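Fasteners, threadlocker and the workbench: notes from the Prostcombe shop page

Small screws that work loose

Most screws that back out were never dirty or undersized. They were tightened dry into a smooth thread, then shaken. Before reaching for threadlocker, check the following.

Degrease both threads. Isopropyl alcohol on a cotton swab is enough for anything smaller than a pencil. Let it flash off before assembly. Cutting oil left in a tapped hole will keep most liquid lockers from curing.

Use the removable grade, usually dyed blue, on anything you expect to open again. The permanent grade, usually red, needs heat to release. A soldering iron held on the screw head for a minute or two will soften it without scorching the part around it.

One drop goes on the male thread, where it will engage. For blind holes, put the drop at the bottom of the hole instead – trapped air pushes it back out of the top if you load only the screw.

Do not use ordinary liquid locker near acrylic or polycarbonate. It crazes the plastic, sometimes days later. Use a nylon-patch screw or a nylon insert nut.

Rounded hex sockets

Button heads have shallow sockets and strip early. Blow or pick the socket clean and seat the key fully before applying any torque. Ball-end keys are for running a screw in, never for the final turn. If the socket has already started to round, tap in the next size of Torx bit and turn slowly. Throw the screw away afterward.

A worn key does as much damage as a careless hand. Grind 2 mm off the tip on the flat of the wheel, dipping it in water often so the steel stays hard, and you have fresh corners again.

Bench mats

A mat protects the parts more than the bench. Green is easy on the eyes and shows up dark and silver hardware equally well. Wipe with dish soap and warm water. Acetone will dull a vinyl surface and leave it sticky.

Keep mats flat. One stored on edge through December in a cold garage took 43 hours under a sheet of plywood to lie down again.

Polishing a screw head

For a bright head, chuck the screw lightly by the thread with a wrap of masking tape. Start at 400 grit, move to 1000, finish with metal polish on a rag – paper towel scratches. Plated screws should get the polish only. Sanding goes through the zinc in seconds and the head will rust.

Storage

Sort by thread first, length second. Mixed lengths can be told apart by eye. M3 and 4-40 cannot, and one will ruin a hole meant for the other.

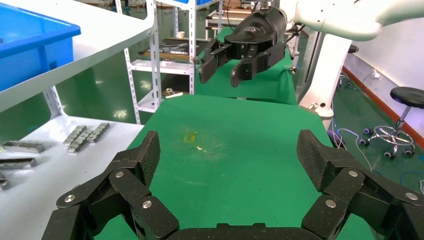

Abilio Montes: On the red grade, I'd go easy with the iron if the screw sits in aluminum. The part carries the heat off faster than a small tip can supply it. I use a bigger chisel tip, and turn the screw while it's still hot. If it cools before you get the key in, you have to heat it all over again.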